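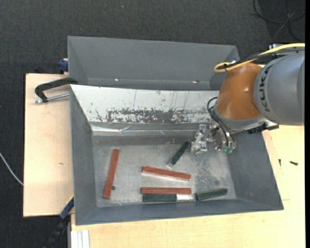

Hellau bin, grey, used grade, with the Josis blocks in. Second bin behind.

Hellau Open Bin, Grey — Used Grade
Sold by Warraich
Ref 396
In stock, collection or delivery

Big plain grey bin. Rectangular, open top, sloping side walls, flat bottom. Takes loose parts, blocks, offcuts, returns, whatever you need kept in one place where people can get at it. Used stock, so read the condition bit before you order please.

Price is per bin. Blocks are a seperate line, see further down.

Overview

We get asked for these a lot by schools and small workshops. Wide enough to see what you've got without tipping it all out. Walls slope, so things slide towards the middle a bit instead of wedging in a corner. Not always — long pieces will still stand up against the wall if they land that way, the reddish-brown one on the left in the photo is close to the side wall. Give the bin a nudge.

Empties easily. Tip from the short end, two people if it's full.

Plain inside, no dividers. If you want dividers look at the Prirnari range, different page.

Condition

Used grade means used. Expect:

Scuffs on the bottom, fine speckling, worn patches where the grey has gone lighter
The odd dark mark or smudge
Scrapes on the walls
Leftover bits of tape or label on some

No cracks through the base. We check every bin for that before it goes on the shelf and anything cracked goes in the scrap cage. Marks are marks, we don't send bins back to be swapped for a cleaner one, and we can't pick you out a nice one over the phone. If looks matter, order the new grade and pay the difference.

The bin photographed is an ordinary used grade one. Middling, I'd say. Some come better, some come more worn on the bottom. Shade of grey varies a little between batches too, so if you're after a matching row tell us in the order notes and we'll try and pull them from one pallet.

Size

Inside depth 227 mm
No lid
Other measurements on the sheet, ask and we'll email it

Measure your shelf first. Sloping walls mean the top is bigger than the bottom, and it's the top that has to fit. We have had returns over this more than anything else. Allow a bit of finger room each side as well or you'll be scraping your knuckles every time you pull it out.

The blocks

Josis long blocks, mixed set of 6. Three reddish-brown, three dark green. Sold as a set, not singly, and we can't do all one colour at the moment (have asked, waiting to hear).

Good for sorting, stacking, counting practice, spacers on a bench, propping things up. Lengths not all the same, so don't buy them as matched spacers. They've got a bit of a shine where the light hits them. The dark green is properly dark — in a dim store room it can be hard to tell apart from the brown at a glance, so if you're sorting by colour put the bin under a decent light.

A set barely covers the bottom of the bin. Plenty of room for more sets. Most people buying for a class take one bin and several sets, then split them out later.

Blocks are new stock, the bin is used. Just so there's no muddle.

What you get

One bin, used grade
Nothing else unless you add it

What you don't get: lid, label holder, castors, dividers, blocks (unless added). Second bin in the photo is the same, one bin is one bin. Order quantity 2 if you want a pair.

Using them side by side

Common set up is two bins, one behind the other or next to each other, full one and empty one, and you move things across as they're done. Works nicely for checking returns. Keep the rims close together or bits end up down the gap. If the back one is lower or further off you lose sight of what's in it behind the rear wall of the front bin, so either raise it a touch or turn the pair sideways on. Easier on the back as well.

Don't overfill. Long blocks piled above the rim will roll off, usually on to a foot.

Cleaning

Arrives swept out, not washed. Warm water, washing up liquid, soft brush. Rinse, leave upside down to drain. Stubborn tape comes off with a plastic scraper and a bit of patience, don't go at it with a blade, you'll only add to the scratches. Scuffs won't wash out so don't spend your afternoon on it.

Not sold for food. Please don't.

Blocks: damp cloth, dry straight after, don't leave them soaking in the bin overnight.

Delivery and collection

Delivery 5 working days from order, usually quicker outside August. August is the school rush and we're slow, sorry in advance. Bins go out on a pallet if you order a stack, otherwise strapped and labelled with no box. They will pick up a few more scuffs on the van. Block sets go in a small carton inside the top bin, so check in there before ringing to say they're missing!

Collection from the yard gate, mornings up to midday. Ring the bell, not the office door. Bring your own straps. Bins nest a little but not fully, so an estate car takes fewer than you'd think.

Returns

Wrong size for your shelf: fine, you pay carriage back. Cracked on arrival: send a photo the same day and we'll replace it. Changed your mind on the blocks: fine if the set is complete, all of them, both colours. Sets with one missing we can't resell.

Questions we get

Does it stack? When empty, yes, loosely. Full, no.

Can I drill it? Your bin once you've paid. Start small, go slow. No returns after.

Do you sell the blocks in other colours? Just the two for now.

Can I have new grade with the used price? No.

Do you buy bins back? Sometimes. Depends on the state of them and how full the yard is. Email a photo of the inside of the bottom, that's the bit we need to see.

Are they all the same inside? Near enough. Used stock comes from different places so you may find an old label or a strip of tape still on. Leave it or peel it, makes no odds.

Related

Hellau Open Bin, Grey, new grade
Prirnari divided bins
Josis long blocks, set
Label holders, clip on (out of stock, back soonish)

Trade and school orders

Invoice accounts for schools and regular trade. Put the purchase order number on the order or it just sits there waiting. For bigger quantites or a mixed pallet email Thirumalai Subramaniam on the Warraich sales desk, he'll tell you what can go together and what carriage will be. He's on the yard first thing so late morning is best for a reply.

Stock figures on the site update overnight. If it says in stock and you need them urgently, ring first and we'll go and look.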